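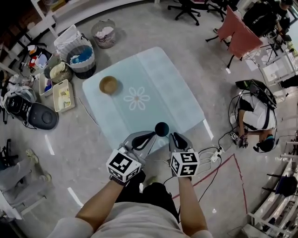

December
Posted by Shireen Shabalala

The playoff rules say the home team supplies the game balls, and I'd like us to change that for the semifinals. Afroza's message is quoted further down for those who joined the list after Friday. Her main point is about who pays, but mine is about being able to see the thing. A dark navy ball like the one in the photo shows up fine on a pale blue tablecloth in good light. Put that color in the air over the tree line at Bristska after sunset and a receiver picks it up very late. We had two drops in the Plorkov game that I'd put down to that, and their safety said the same thing to me at the handshake line.

>> Afroza Wickramasinghe wrote:
>>
>> Before we go any further on balls, can we settle the money? Brøndum
>> bought theirs out of team dues in the fall and they were told those
>> would be legal through the final. If the league now says everybody
>> plays with the same ball, the league should buy it. We collected an
>> extra $20 per team for the playoffs and I haven't seen what it went
>> to. I'm not against the change, I just don't want a team that followed
>> the rules to be out of pocket.
>>
>> Also, is kickoff 6:30 or 7:00? The schedule page says one thing and
>> the email said another.
>>
>> Afroza

Kickoff is 7:00 for both semifinals. The schedule page is wrong and I've asked for it to be fixed.

On the money, the $20 went to the officials. We have three per playoff game instead of two, and that used up all of it. There is $50 left in the equipment line from the regular season. That buys two decent brown composite balls if we don't get fancy. I would keep one for each field and have the head official carry it, so neither sideline is swapping balls between series. Teams can still warm up with whatever they like.

Brøndum can keep using theirs next season in the day games. I don't think we owe them a refund, but if people feel strongly I won't argue over it.

Other things while I'm writing:

Rosters are capped at 18 for the playoffs. Navden sent me a list with 20 names. Please cut it down before Friday noon or I will have to take the first 18 in the order you sent them.

Flags – bring your own belts, and check the clips. The officials will pull any belt that is knotted or taped.

The lights at Bristska go off at 10:00 on a timer and we can't override it. If the second game is tied at the end of regulation, we go straight to the overtime series with no break.

Please reply to the list with a yes or no on the ball, one vote per team. I need it by Friday so I can get to the store.

Shireen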